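6. Working alongside the prep station

6.1 Who this section is for

Kitchen staff at the Josside site who share a shift with the Cilura prep station. You do not need operator training to read it. Operators should also read section 7.

6.2 What changes in your shift

The station takes over moving produce between mats, boards and trays. Knife work, tasting, allergen checks and plating stay with people. The morning prep cook no longer carries produce to the boards but now signs off each job on the station screen before it runs. Allow roughly 26 minutes for this at the start of a shift until you know the screens.

Staff who were on the carrying rota have been moved to portioning or receiving. If your rota still shows the old duty, see Chih-ming Kwan.

6.3 Rehearsing a job

Every new job is run in simulation before it is released to the real counter. The rehearsal uses a model of a counter with the usual items on it.

1. Log in with your own badge. Do not use a shared login.
2. Open Jobs, then Rehearse.
3. Pick the counter layout. Layouts are saved under the name of the person who built them.
4. Check the item list against your prep sheet. Remove anything you will not be using.
5. Press Load and wait for the counter view to appear.

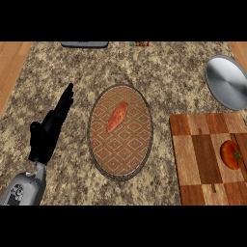
6. Press Run. You can pause at any point with the space bar.
7. Watch the whole job through once at normal speed. Do not skip ahead, even for a job you have seen before.
8. If the hand comes too close to something you would normally move out of the way, press Flag and type a short note. "Lid in the way" is enough.
9. Press Accept or Return. Returned jobs go to Takeshi Kikuchi, who fixes the layout and sends it back.

Note: Accepting a job means the layout makes sense to a cook. It does not mean the real counter is safe to start. That check is separate – see 6.4.

6.4 Before the first real run

1. Clear the counter of anything that is not on the item list.
2. Set out mats and boards on the floor plan marks.
3. Stand behind the yellow line.
4. Call "starting" and wait for an answer from everyone in the bay.
5. Press and hold the green button for 2 seconds.

CAUTION: Never reach across the counter while the arm is powered. Use the red stop first, even to pick up something small.

CAUTION: Knives stay in the rack while a job is running.

6.5 If the station stops

Error 235 means an item was not where the layout said it would be. Press the red stop, put the item back on its mark and restart from step 3 above. For any other code, finish the prep by hand and leave a note for the next shift.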